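Forums Gallery Members Search Log in

Workshop > Robot arms > Teaching by demonstration > How many demos before it stops being stupid

**gritier_hand**

We are trying to teach an arm to take old desktop PCs apart. Only the easy bits for now: press the release tab, slide the drive tray out, put the tray in the bin. I drive the arm by hand from a second controller, the wrist camera and joint angles get logged, and the whole pile goes into the policy overnight. In the morning it has learned to press the air next to the tab with great confidence.

We have 285 demos. My boss read somewhere that 50 is plenty. I would like to know where he read that so I can go and live there.

What are people getting for contact tasks? I don't mean picking up a block. I mean tasks where two millimeters to the left is a different outcome.

**tratlow**

285 demos of what, though? Same case, same spot on the bench, same person driving? Then you have one demo, 285 times.

**gritier_hand**

Two case models, one bench, and two drivers, me and Oisín Lenihan. Case gets nudged between runs. I will admit the nudging has become ceremonial.

**mossback**

Seconding tratlow. We had a rule on a connector job that whoever wasn't driving had to set the part down with their eyes shut. Sounds dumb. Did more for us than the next three weeks of collecting.

**Pfeiffer**

I'm going to disagree with both of you, and I've been wrong on this board before so take it for what it's worth.

If the policy misses the tab on cases it HAS seen, in positions it HAS seen, more variety will make it worse before it makes it better. Get it to overfit first. Take 40 runs on one case, bolted down, one driver, and train on those alone. If it can't repeat that, your problem is in the logging and you can collect until retirement.

The usual suspect is time stamps. Camera frames come in late, the arm has already moved, and the poor thing learns that the right action always belongs to a picture it hasn't got yet.

**tratlow**

That's a debugging step, it isn't a collection plan.

**Pfeiffer**

Yes, and he has a bug.

**tratlow**

He has a data set with no spread in it. He might ALSO have a bug.

**gritier_hand**

He is enjoying this very much, please go on.

**lowtorque**

Can we talk about the drivers? Two people means two styles. On our arm one guy came in from above and tipped the wrist at the end, the other came in flat from the front. Each was fine alone. The policy averaged them and came in at an angle no human would attempt. We ended up writing the approach on a card and taping it to the controller.

**gritier_hand**

Oh no.

I come in from above. Oisín comes in from the side because he says it's faster. It is faster. I'm going to go and have a conversation.

**mossback**

Please don't delete his runs. Tag them by driver and train on each set separately first. You can always throw stuff out later. We binned a batch in February that I still think about.

**Turkbridge**

What does your wrist camera see at the moment of contact? I ask because on my setup the fingers covered the exact spot that mattered. I'd been driving by looking over the top of the arm with my own two eyes, so I never noticed. The policy only had the camera. I was basically teaching it to read with a thumb over the page.

**gritier_hand**

Went through the logs with that in mind and I don't love what I found. I stand at the side and lean in when I drive, so I get a lovely view of everything. The camera gets a lot of gripper. On the way in, the tray is the easy part, it's blue and everything near it is gray or black. The tab is a lighter blue, and it's small.

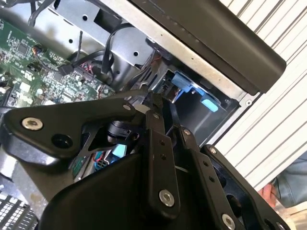 So the plan is to drive a batch off the wrist feed only, monitor in front of me, back to the bench. I tried two runs like that before lunch and I was terrible. I pressed the air next to the tab with great confidence.

**Turkbridge**

Welcome to the club. If you can't do it from that feed, it can't either. Move the camera before you record anything else.

**Pfeiffer**

Check the time stamps before you move the camera. If you change both you won't know which one fixed it.

**tratlow**

Fix all of it, who cares which one it was, he wants trays in a bin.

**Pfeiffer**

Everyone who has ever said that has come back in six months with a thread titled "it stopped working."

**lowtorque**

Small thing, but hands. Do you reach in while it's recording? We used to steady the part on hard runs, and then the policy would sit there politely until someone put a hand in. Took us ages to work out what it was waiting for.

**gritier_hand**

Sometimes, yes. I'll tag those runs too. At this rate the tags will outnumber the demos.

**mossback**

Keep your failed runs as well, in their own folder. The ones where you miss, back off and try again are worth having if you save the whole thing. Most people stop the recording when they miss, out of embarrassment.

**gritier_hand**

I have been stopping the recording when I miss, out of embarrassment.

**gritier_hand**

Update, August 22, 2019. Time stamps were off. Not by much, but enough, so Pfeiffer gets that one. Fixed the logger, clamped one case down, did 40 clean runs from above with hands out of the way. It now finds the tab on the clamped case roughly half the time, and the other half it at least touches something blue.

Unclamped, it goes back to the air.

**tratlow**

Because there's no spread in it.

**Pfeiffer**

Because that was step one.

**Turkbridge**

Did you move the camera?

**gritier_hand**

Bracket's on order. Oisín wants it noted that his runs from the side, trained alone, did slightly better than mine from above. He has asked me to post this twice so I'm posting it once.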